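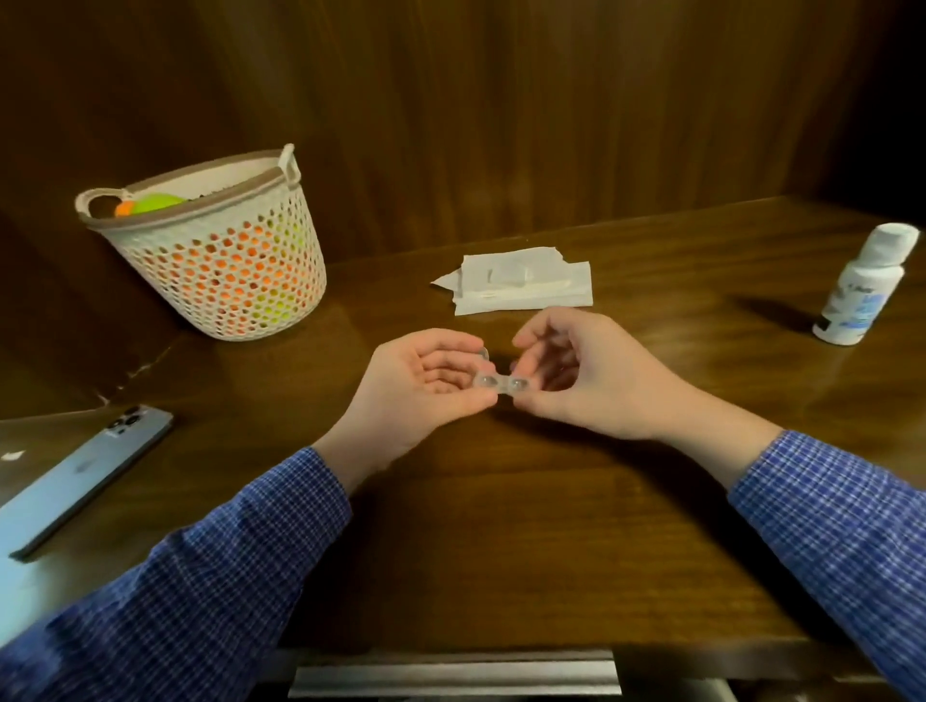
Gripper Trials: Frequently Asked Questions

Last updated 13th January by Tsehay Tefera

Thank you so much for all the notes after our October write-up! I've tried to gather the ones that keep coming back. If yours isn't covered, write to me and I'll add it the next time I sit down with this page.

Which grippers are you comparing?

Two at the moment. The Clostum is a plain parallel gripper with flat rubber pads, and the Losow has 4 softer fingers that curl in as they close. Both go on the same Orakzai arm, and both run from the Narine controller, so we aren't blaming a gripper for something the arm did (I've been guilty of that one in the past).

Why do you start with people's hands?

We like to look at how a person handles a thing before we ask a machine to try. With a contact lens case, for instance, one hand can cradle a well while the other pinches the opposite one, and you see straight away that the two hands are doing rather different jobs. It gives us something sensible to aim for when we choose where the fingers should land.

Isn't a contact lens case a bit mean as a test?

Oh, it is, a little! It's small and clear, it has a rounded compartment at each end, and the bridge joining them is narrow. The Clostum likes that bridge and holds it square, but it has to arrive at a very good angle. The Losow is more forgiving about angle and less fond of letting go. I still go back and forth on which I'd pick for this one object.

Do clear objects bother the cameras?

Yes, and a varnished desktop bothers them even more. Glare on the wood can look brighter than the edge of a lid, and our depth readings go patchy there. We've had the best results by moving the lamp to the side and taking a second view from the wrist camera before closing the fingers.

Why not clear the desk first?

We do run a bare-desk round, but people keep things on their desks! A bottle, a phone, some folded tissue, a basket of odds and ends: the arm has to find its way past all that without knocking anything, and I'd like to know early if it can't.

How many tries does each gripper get?

We've logged 322 grasps so far across both. Each object gets 5 tries per gripper in a session, and then we swap the fingers over and go again.

Can I use your controller settings?

Please do. Start with the closing speed turned well down and bring it up slowly. If you have the Losow, check the finger seating after every swap, as a loose one will have you chasing a tuning problem for a whole afternoon. Ask me for the settings file and mention which arm you're running.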